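Posted by Shahnaz Liyanage, 22 April 2025
2 comments | 5 shares

Re: [dillum-render] Jobs stuck in "pending" after the queue upgrade

Replying on the list so that the answer ends up in the archive.

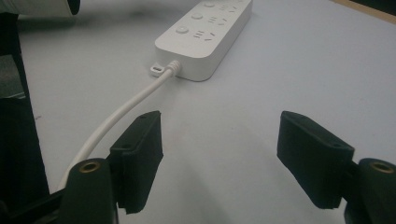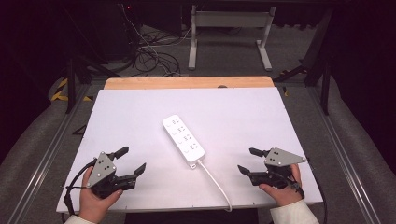 White power strip on the table, two views.

The earlier message, trimmed:

> We moved our short film project from the old queue to Dillum at the
> end of last term. Single frames render fine. When I submit a full
> shot (1,384 frames), the first 200 or so finish and the rest stay in
> "pending" until I restart the manager. The log shows nothing at the
> default level. Is there a limit I have missed? We are a class in
> Ornoldale with five machines and no farm admin.

There is a limit, but it is in the license helper and not in the queue. The manager asks the helper for one token per chunk. By default a chunk is one frame, and the helper keeps a table of 200 tokens. A token is released when the worker reports that the frame is written to the shared drive. If the worker reports before the write is complete, the release is dropped without a message and the token stays in the table. Once the table is full, nothing new starts. A restart clears the table, so the jobs appear to recover.

To confirm, set the log level to 5 on the manager and look for "release refused". If the line is present, do the following:

1. Stop the manager. The workers can stay up.
2. In the manager config, set chunk_size to 8. For the shot you describe, that takes the number of tokens down to 173, which fits in the table.
3. Set write_wait to 2 (seconds). The default is zero.
4. Start the manager and resubmit the shot with "skip existing frames" turned on.

Step 2 alone will get this shot through, but refused tokens will still pile up over several jobs. Step 3 deals with the refused releases. On a slow drive you may need a higher value.

Two further notes. If you use the Munshi plugin to submit from the compositing package, it writes its own chunk_size into the job and overrides the config. The field is under Submit > Advanced. Second, do not raise the token table size. The Candport branch allows it, but the helper reads the whole table on each request and submission gets very slow.

The dropped release is a known bug. A patch was posted to this list in August and has not been merged. It applies cleanly to the current source if you build your own. I have run it on our lab machines since then and have not seen a stuck job.

If "release refused" does not show up in your log, please send the manager log from submission to the point where it stops, plus the output of "dq status -v" from one idle worker.

Shahnaz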